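The Ferry to Livinport

In October the ferry from Esaldale to Livinport goes only 2 times in a day, and Adhiambo Makokha missed the first one. She was not late by much. When she came down the hill with her suitcase she could still read the name on the back of the boat, and a boy in a yellow coat was rolling the rope on the deck. He waved to her. She did not know if it was a friendly wave or a sorry one.

The man in the ticket office was called Emmanuel Bakilana. It was written on a card in the window, under the prices. He was eating soup from a cup and he put the cup down when she knocked.

"The next one is at five," he said.

"I know. I would like a ticket for it."

"You can sit inside. It is warmer, and the bench outside has a bad leg."

So she sat inside. The room had a heater, a table, a calendar from the Kongkaew noodle shop with the wrong month on it, and a map of the coast on which somebody had drawn small fish with a pen. She put the suitcase between her knees. It was her mother's suitcase, and inside it was her mother's sewing, which she was taking to her aunt because her aunt had asked for it three times by letter and one time by telephone, crying.

"You are going for a visit?" Emmanuel asked through the little door.

"For one night. To my aunt."

"Who is your aunt?"

She told him. He knew the house. Everybody who worked on the ferry knew it, he said, because it was painted green and the captain used it to find the harbor when the fog was low. Adhiambo had not known this. She had been in that house every summer until she was twelve, and she had thought it was green because her aunt liked green.

"Your aunt was angry one year," said Emmanuel. "She wanted to paint it white. The captain went to her with a cake."

"What kind of cake?"

He thought about it seriously. "Lemon, I think. I was not there. I was still working in Pirnon then."

The heater made a ticking noise. Outside the water was gray and flat, and a man was walking along the wall with two dogs that did not like each other. Adhiambo opened the suitcase a little, only to see that nothing had fallen out of its place. There was the tin with the buttons, the roll of blue cloth, the half of a dress. Her mother had started that dress for the aunt's birthday and had stopped at the second sleeve. The pins were still in it.

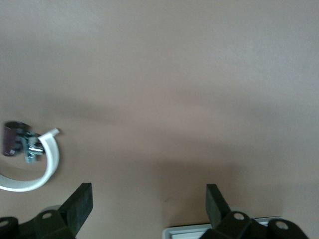

When she was small, Adhiambo used to sit under her mother's sewing table and listen. The machine ran above her head like rain, and between one seam and the next her mother talked, mostly about her sister. The sister who swam to the rocks and lost a shoe. The sister who married a man from Livinport after knowing him for 30 days, and was right to do it. Her mother never told these stories in the kitchen or in the street. It had to be at the table, which had a pale top, between pink and beige, smooth and without shine, and in the late afternoon a soft gray shadow lay across the middle of it and her mother would say that it was time to stop, the light was going. Then she did not stop. She sewed for another hour and told another story, usually one where somebody fell in the water.

"Is it heavy?" Emmanuel asked. He had come out of his office with a second cup. "I have more soup. It is only carrot."

She closed the suitcase and took the cup. "It is not heavy. I thought it would be."

He sat down on the other side of the table. He was older than his voice. He had a pencil behind each ear, and she wondered if he knew about both.

"My mother died in the spring," she said. She had not planned to say it. "This is her sewing. My aunt wants to finish the dress, but she cannot sew very well. She never could. My mother always said she sewed like a person who is running from a bee."

Emmanuel nodded. He did not say that he was sorry, and she was thankful, because she had become tired of answering it.

"And you?" he asked. "Can you sew?"

"Yes."

"Then why don't you finish it?"

She drank some soup. It needed salt. She looked at the map with the fish, and she counted the little bays between Esaldale and Livinport, which her mother had made her learn by heart one wet summer. She still knew them all.

"She didn't ask me to finish it," she said. "She asked me to bring it."

"Ah," said Emmanuel. He went back into his office, because the telephone was ringing, and she heard him tell somebody that bicycles were free but goats were not.

At half past four other people began to come in. There was a woman with a cage full of quiet hens, and a father with three boys who wanted to know how deep the water was. Nobody could tell them. Emmanuel put his head out and said that in the middle it was 249 feet, and that they must not lean over to check. The smallest boy said the number again and again until it became a song.

The boat came in with its lamps already lit. The boy in the yellow coat jumped to the wall and looked at Adhiambo and her suitcase.

"I waved this morning," he said. "I wanted to tell you to wait for the soup."

She found a seat inside, by the window, across from the hens. When the engine started she put the suitcase on her knees and opened it, all the way this time. She took out the half of a dress and turned it until she found the second sleeve. Her mother's stitches went along the edge, very small, and then there were only pins. The needle was there too, pushed into the cloth with its blue thread still hanging.

The first pin came out easily. She put it between her lips, as her mother did, and moved closer to the lamp. It was roughly an hour to Livinport, longer if there was fog. She made one stitch, and then looked at it, and made another.

When the green house came up out of the dark, the woman with the hens had to tell her twice.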